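最后一块草

先说清楚，我本来是来修拖拉机的，不是来打草的。

可是六月的克利斯特库姆，谁管你本来是干什么的呀！草一黄梢，天一放晴，全村能喘气的都得下地。我住在阿德莱克农场边上那间小石屋里，房租抵一半工钱，所以宾塔·阿德莱克一大早站在我窗户底下喊“金龙！金龙你醒了没有！”的时候，我连装睡的资格都没有。

“醒了醒了，”我把头伸出去，“怎么了？”

“上坡那块割了。”

“谁割的？”

“我割的。”她说得很平静，好像在说她把碗洗了，“天气预报改了。明天下午有雨。”

上坡那块地有17英亩，又陡又歪，中间还有一道老石墙塌下来的石头埂子，每年打草都是最后才轮到它。我们原来说好了等到下周，等拉瓦尔从他姐姐家回来，两个人开拖拉机，我在后面管打捆机，慢慢来。现在她一个人半夜开着灯把它割倒了，草全躺在那儿，像一屋子客人已经进了门，你才想起来没买菜。

我穿裤子的时候就在想那台Pornier。

打捆机的脾气

Pornier是我们那台打捆机，打小方捆的，比我年纪大。宾塔的爸爸当年从一场拍卖会上拖回来，漆早就看不出颜色了，牌子上的字倒还在。现在人家都打大圆捆，裹上膜，一个人一台车半天就完事。宾塔不肯。她那些老马主顾只认小方捆，能一只手拎着走，能塞进小汽车后备箱。她说大圆捆卖给谁去，卖给大象吗？

我跟这机器处了六年，处出感情来了（也可能是处出毛病来了）。它的活塞没问题，捡拾器换过齿，也没问题，毛病全在打结器上。两个打结器，左边那个从来不闹，右边那个看心情。天潮了不打，绳子换了牌子不打，有一回我骂了它一句，它一个上午都没打。你要是没见过打结器，我跟你说，那是一个很小很小的铁嘴，转一圈，咬住绳子，再吐出来，就是一个结。前后也就是眨一下眼的工夫。我拆过它不知道多少回，到今天也不敢说我完全明白它是怎么想的。

那天早上我先给它上油，把右边那个小铁嘴拿砂纸擦得发亮，跟它说了几句好话。宾塔在旁边听着，也没笑我。她自己也跟它说话，我听见过。

莫杜佩骑着自行车来了，车筐里放着一大壶茶和一袋面包。莫杜佩·奥涅卡在村小学教书，中午以前没课，每年打草她都来，说是锻炼身体。其实她是来管我们的。她一到，什么东西放哪儿，谁先吃谁后吃，就全有规矩了。

“拉瓦尔呢？”她问。

“在路上，”宾塔说，“我给他打电话了。”

“他姐姐怎么说？”

“他姐姐说了很多。我没开免提。”

草要翻两遍。早上露水重，得等太阳把上面那层晒干了再翻，不然翻进去的是水。我爷爷在老家种了一辈子苜蓿，他抓一把草，拧一拧，放到耳朵边上听，就知道行不行。我也学他听。宾塔有个测水分的探针，插到草堆里就出数，可她每次测完还是要转过头来问我：“你听着怎么样？”

“还差点儿，”我说。

“探针也说还差点儿。”

“那你问我干嘛？”

“问问又不要钱。”

中午拉瓦尔到了，衬衫是参加家宴穿的那种，袖口有绣花，他把袖子一卷就上了拖拉机。菲迪尔跟着他的车轮子跑，从这头跑到那头，又从那头跑回来，叫得整个山坡都听得见。菲迪尔是宾塔的牧羊犬，可是她家已经没有羊了，它就把拖拉机当羊赶。赶得还挺认真的。

右边那个

下午三点多开始打捆，头一个小时顺得我心里发毛。

一捆一捆从后面滑出来，结结实实，棱角分明，绳子绷得能弹出声儿来。莫杜佩回学校上完了课又骑车回来，跟我一块儿把草捆立起来，码成小堆。她手上戴着一副园艺手套，粉红的，指头上已经磨穿了。我说你这手套不行，她说你少管。

按宾塔的算法，这块地年景好的时候能打出很多很多来，今年春天旱，草薄，她跟马主们说好的是125捆先送，剩下的看情况。我就一边码一边想，差不多了吧，差不多了吧。结果刚转过石头埂子，我听见“咔”的一声，特别轻，轻得拉瓦尔在拖拉机上根本没听见。

后面出来的那捆草，一边绷着，一边散着，像个人只系了一边鞋带。再出来一捆，还是。

“停！停停停！”我一边跑一边挥帽子。

拉瓦尔停了车，回过头：“右边？”

“右边。”

“唉，”他说，然后从驾驶座底下摸出一个苹果开始吃。他对这台机器早就没有什么期待了。

我把盖子掀开，钻进去看。这回跟心情没关系，是那个小铁嘴的轴断了，断口齐齐整整，新得发白。这种东西焊不了，焊上转两圈还得断，得换。我箱子里有备用弹簧，有备用刀片，有备用的齿，连皮带都有两条，就是没有轴。我去年冬天还在一张纸上写过“买轴”，那张纸我后来拿去垫桌子腿了。

宾塔走过来蹲下，看了看断的地方，又看了看天。西边已经有一层薄薄的云，白的，像洗米水。

“谁家还有这种？”莫杜佩问。

没人说话。菲迪尔趴在车轮边上喘气。

其实我们三个都知道谁家有。坡底下过了桥，肯娜·麦基弗的棚子里就停着一台一模一样的Pornier，两台是在同一场拍卖会上买的，一台归了宾塔她爸，一台归了肯娜她爸。肯娜那台早不用了，她改打圆捆好几年了。问题是宾塔跟肯娜不说话。

为什么不说话，我来了六年，听过不下四个版本。有人说是为了一道门，有人说是为了一头跑过界的公牛，拉瓦尔坚持认为是为了一场葬礼上的三明治。我问过宾塔一次，她说：“我不记得了，但是我还在生气。”

过桥

最后是我去的。宾塔没有叫我去，她只是把皮卡的钥匙掏出来，放在草捆上，然后走开去看别的东西了。

肯娜在院子里冲靴子。她将近60岁，个子很高，说话从来不抬头。

“打捆机坏了？”她说。

“你怎么知道？”

“我听见它停了。我在这儿听了一下午了。”她把水管关了，“右边？”

我说右边，轴断了。她嗯了一声，往棚子里走，我就在后面跟着。她那台机器上盖着一块旧帆布，帆布上全是燕子屎。掀开一看，哎哟，里面保养得那叫一个好，油是新的，铁嘴擦得比我早上擦的还亮。一台好几年没下过地的机器！

我看看机器，又看看她。

“闲着也是闲着，”她说，“冬天没事干。”

拆那根轴我们花了挺长时间。她递扳手，我拧，后来换成我递她拧，因为我那个角度手腕弯不过去。她一边拧一边问我，上坡那块今年草怎么样，石头埂子那儿是不是还长酸模，宾塔的膝盖好了没有。我说草薄，酸模还有，膝盖不好，半夜还一个人割草呢。

“她一个人割的？”

“一个人。”

肯娜拧扳手的手停了一会儿，然后骂了一句，我就不写在这儿了。

轴出来了，她拿布包上，塞到我手里。我谢了她，走到皮卡边上，发现她已经坐在副驾驶上了，靴子也没换。

“这个你一个人装不上，”她看着前面说，“得有人从下面托着。”

我装过不知道多少回了，一个人装得上。我没说，把车开出去了。 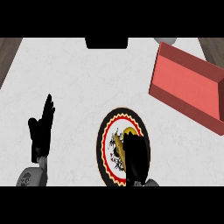 收工

车开到坡上的时候，宾塔正背对着我们跟拉瓦尔说话，拉瓦尔先看见的，苹果核都忘了扔。莫杜佩反应最快，给肯娜倒了一杯茶，放了两块糖，也没问她要不要糖。

肯娜接过茶喝了一口，放在挡泥板上，躺到机器底下去了。

“托着呢，”她在下面说，“装吧。”

我就装。宾塔站在那儿，两只手插在口袋里，站了好一会儿，然后走过来，把手电打开，给我照着。天其实还亮，用不着手电。

“往左一点儿，”肯娜在下面说。

“已经很左了，”宾塔说。

“没跟你说。”

“手电在我手里，你不跟我说跟谁说？”

莫杜佩使劲看着我，我使劲看着螺丝。拉瓦尔咳嗽了一声，说他去检查一下油箱，那个油箱他半小时前刚检查过。

轴进去了，严丝合缝。我用手转了一圈，铁嘴张开，合上，吐出来一个结，漂亮得我都想剪下来挂在钥匙上。肯娜从下面爬出来，头发里全是草籽，宾塔伸手给她摘了一个，摘完自己好像也吓了一跳，把手又插回口袋里去了。

后来就是干活，没什么好讲的。拉瓦尔开车，我跟在机器后面听那个“咔哒、咔哒”，两边都响，两边都对。她们三个往拖车上装。莫杜佩在车上码，宾塔和肯娜在下面递，一人拎一捆，走得一样快，谁也不肯比谁慢。云越来越厚，燕子飞得低低的，风里头已经有一点儿凉。

天黑了就开灯干。最后一捆出来的时候是夜里快十一点，我整个人跟草捆一个味道，胳膊抬不起来，脖子里全是碎叶子。菲迪尔早就不跑了，睡在莫杜佩的自行车底下。

我们把拖车倒进棚里，门一关，五个人就靠着草坐下来，分最后那点儿面包。面包已经硬了，可是真香啊，我吃了三块。

“那根轴，”宾塔忽然说，“我给你买根新的。”

“不用，”肯娜说。

“要买的。”

“买不着。早就不做了。”

宾塔想了想，把面包皮掰给她一半：“那你那台机器不就废了？”

“那你这台坏了，就来拆我那台呗，”肯娜说，“左边那个还好着呢。”

“我这台左边从来不坏。”

“我那台也是左边从来不坏。”

拉瓦尔在黑地里笑出声来，笑得呛住了，莫杜佩给他拍背。我本来想趁这个机会问一问，到底是门，是公牛，还是三明治，话都到嘴边了，棚顶上啪嗒响了一下，然后又是一下。

“预报说的是明天下午，”宾塔抬起头。

“预报懂什么，”肯娜说。她站起来拍了拍裤子，往门口走，走到一半又回过头来，问宾塔明天几点喂牛。

“六点。”

“哦，”肯娜说，“那我五点半来。”

我开皮卡送她过的桥，雨刷有一边不动，是右边那个。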